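Moltholm Backyard Naturalists > Birds & Feeders > Woodpecker on the feeder pole, which one is it?

marshwren_mama
February 28, 2023
Hi everybody, I've been reading along all winter and finally have something to ask! I've had a woodpecker coming to the suet every morning since we put up the new pole, and my husband says downy and I say hairy, and we've been going back and forth over breakfast like it's an election. The bill looks long to me, nearly as long as the head is deep, but he's shy and I only get him from the kitchen window with the old 300 mm lens. He does sit on the same perch as the chickadees and he makes them look tiny, if that helps anybody. I've got 39 shots of him and most are tail feathers.

Ugwu_birder
Welcome! Oh, I love these. If the bill is that long I'd lean hairy too. Check the outer tail feathers, and since you have so many tail pictures you may be in luck: clean white on a hairy, usually a few little black bars on a downy. And listen for the call. The hairy has a sharper, louder "peek" that carries right across our yard.

oldcreekpaul
I'm going to side with your husband, sorry. People see a big bill because they want to. A downy puffed up on a cold morning looks like a much larger bird, and chickadees are small next to almost anything. I was wrong on this two winters in a row, and I kept a notebook.

marshwren_mama
Ha, he is going to be unbearable. I went through the tail shots and I see white with no bars, at least on the four that are sharp. I'll try for a better one tomorrow if the wind drops.

Nnamdi Mohammed
No bars on four sharp pictures is good enough for me, Paul! I walk the Pramine trail most mornings and we get both kinds there, and once you've seen them on the same trunk you don't mix them up so easily. If you're ever free in April, come along with us. We go slow, we stop for everything, and someone always brings muffins.

While I'm here, since a couple of you asked in the other thread, my short list for getting woodpeckers through a window:

1. Turn off the room lights and get the lens right up to the glass. I lost a whole winter of pictures to reflections of my own lamp.

2. Keep the shutter at 500 or faster. They look still and then the head goes. I don't mind some grain, and on a dark morning I'll go up to ISO 3000 or so before I slow it down.

3. Get yourself set up before first light and stay put, with your drink within reach, so you aren't up and down scaring him off.

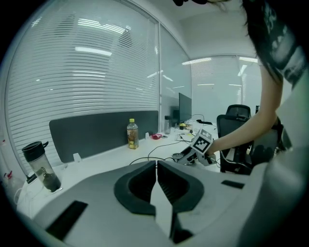

4. Hang the suet on the side of the pole that faces you. He'll still go around the back half the time, but it's something.

oldcreekpaul
I'd argue with number 2. My Dristix won't go anywhere near that without turning to oatmeal. I stay slow and wait for him to pause. But fine, no bars, I'll give you hairy until I see a better picture.

marshwren_mama
I'll take it! Reading this one out loud at breakfast. And yes please to April, Nnamdi, I'll bring the lemon ones.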